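Speaker notes: Freezing and thawing in the wood frog – what we measure and what we don't
Hussam Srour, Clellberg, winter physiology session, Thu 24 January

Slide one stays up while people sit down. Start without a welcome; the chair does that.

Opening point. Several frogs survive having ice in their bodies. The wood frog is the best studied. It winters under leaf litter, close to the surface, where the soil does get below freezing. Ice forms in the body cavity, under the skin and between the cells. Breathing stops, then circulation, then the heart. On thawing, the heart comes back early and movement comes back late. The talk is about the interval between those two.
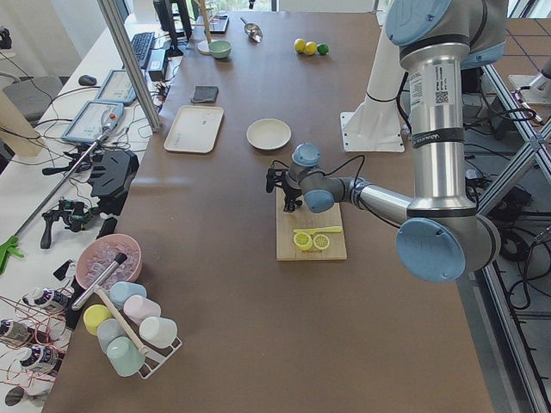 Reading time: 12 min

Slide two, definitions. Go slowly, because the room is mixed. "Freeze tolerance" means survival with ice in the tissues. "Freeze avoidance" means the fluids stay liquid below their freezing point, either by supercooling or by antifreeze compounds. Many insects do the second. Do not use "hibernation" for both. Someone always does in the questions, so set the usage now.

Slide three, glucose. When ice starts at the skin, the liver begins breaking down its glycogen and releasing glucose into the blood. It is carried to the organs while there is still circulation to carry it. The core organs end up with more than the leg muscle. High glucose inside the cell limits how much water leaves as the ice grows outside, and that limits shrinkage. Urea contributes as well. It builds up ahead of freezing, mostly in animals that have been short of water.

If time is short, cut the urea sentence. Keep the part about uneven delivery, as the Dimine data depend on it.

Slide four, animals. 13 adults, collected in autumn at the Dimine site under permit, held in damp moss in the dark. No feeding during cold acclimation. Sex recorded, not balanced. State this before anyone asks. Body mass was taken before freezing and again after full recovery. The small animals freeze through faster, and mass is in the model for that reason.

Slide five, cooling. Two chambers, same make, cross-checked against one reference probe. Each frog sits on damp paper in a plastic cup with a thermocouple against the belly. We start the ice with a small crystal touched to the paper. Left alone, a frog on a dry surface can supercool, and then freezes all at once when ice does form. That fast freeze is hard on the animal and is not what happens in wet litter. Show the trace: slow fall, sudden jump at nucleation, long plateau, slow fall again. The jump is heat released by the ice. Point at it. The plateau is where the glucose has to be moved. 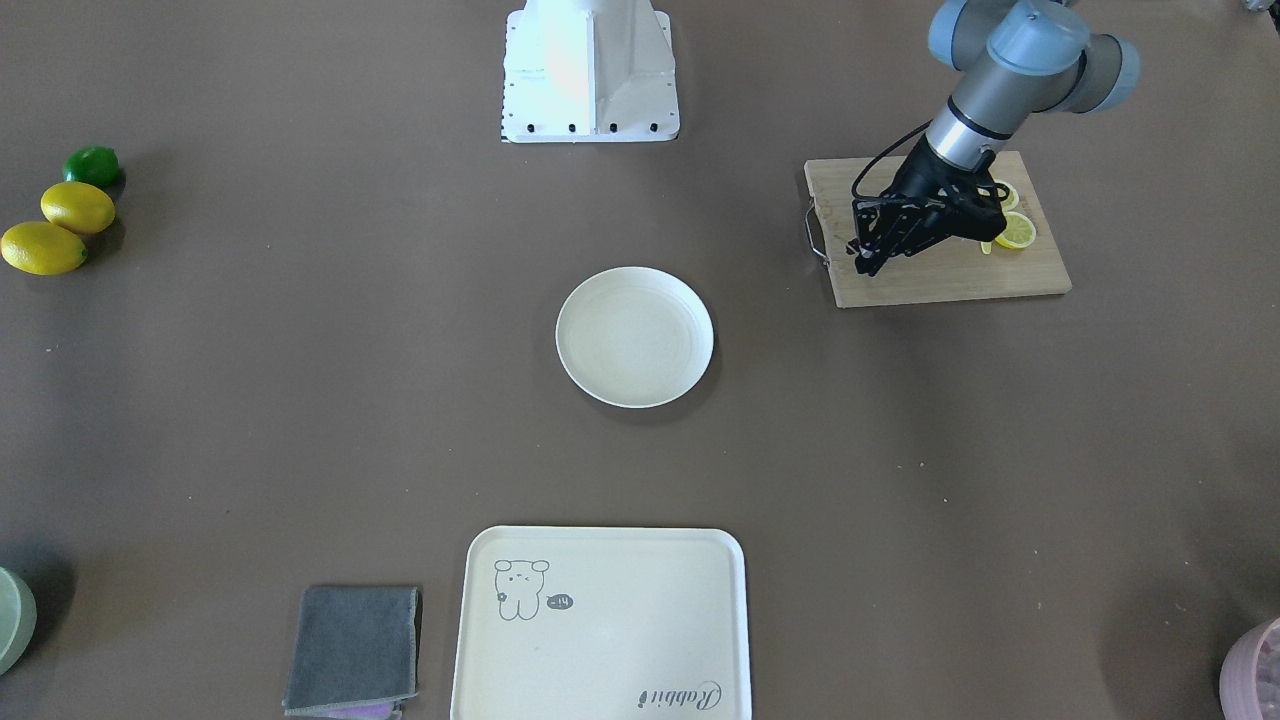

Lemon slices on the cutting board.

Slide six, thawing. Chamber set to refrigerator temperature, no handling, low light. The main measurement is the electrical signal of the heart, from surface electrodes. They are placed before freezing. Placing them on a frozen animal damages the skin, and an earlier series was dropped over it. The secondary measurement is the righting response: the frog is turned on its back and scored on whether it turns over. The first test is 12 hours after the start of the thaw, and then at fixed intervals. Testing earlier adds handling and tells us very little.

Ice does not melt from the outside inward in a simple way. The core organs hold more glucose, so their melting point is lower, and they can thaw at the same time as the outer tissue or ahead of it. This matters. A limb that thaws before there is blood flow has a metabolic demand and no supply.

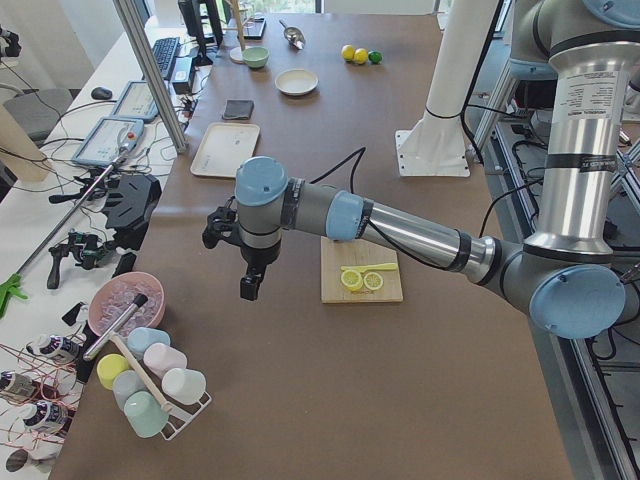
That mismatch is the reason we time the heart signal against limb temperature and not against belly temperature alone. The second thermocouple goes on the thigh. It slips. In two animals it came off entirely during the thaw, and those animals are in the heart analysis but left out of the limb analysis. The gap is marked in gray on the plot.

Slide seven, results. Read the axis labels aloud. Horizontal: time from start of thaw. Vertical: interval between first regular heart signal and first righting. The interval gets longer with time spent frozen. The time to the first heart signal does not change much. Say "in this sample." The scatter at the long end is wide and there are few points there.

Do not claim a mechanism. Candidates, in the order we would test them: slow recovery of nerve conduction, leftover dehydration in muscle, and clearance of lactate. Glucose itself stays high for days after the thaw and goes back into liver glycogen, so it cannot be the simple answer to something resolved much sooner.

Slide eight, analysis. The scoring software is Irnard, run with default filters except for the mains notch. The noise floor is high at low heart rates. A beat is accepted only if it repeats with the same shape. This makes our "first beat" later than the true first beat, by an unknown amount, in every animal. The bias runs in one direction and does not by itself create the trend. 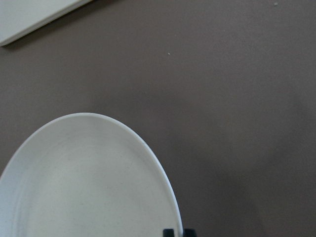

Yara Nasrallah objected in rehearsal that the bias could create the trend if the longer-frozen frogs restart with weaker beats, which the filter would miss for longer. Correct as a general point. The effect would be a late first beat and so a shorter interval, the opposite of the plot. Put that on the slide as one line. Also change "by itself" to the worked argument, or drop it.

Slide nine, limits. Single population. Single winter. Righting scored by one person, who knew the freezing time. Next season the scoring is done blind from video. The Akl frogs come from milder ground, and the plan is to run them on the same protocol.

Last slide: permit, ethics approval, contact. Leave it up for questions. Backup slides hold the raw traces and the probe calibration.

Get new notes by email. Enter your address to subscribe. You can unsubscribe at any time.

Comments

mossbank
Were the electrodes left on for the whole freeze? I would expect ice to lift them off the skin.

Hussam Srour
Left on throughout. Contact is poor while frozen and recovers once the surface is wet. Impedance was logged, see the backup slides.

T.
Is the trace on slide five from a large or a small frog? The plateau looks long to me.

pondkeeper_n
Useful distinction on slide two. My students mix up tolerance and avoidance every year. May I use the wording?

Hussam Srour
Yes.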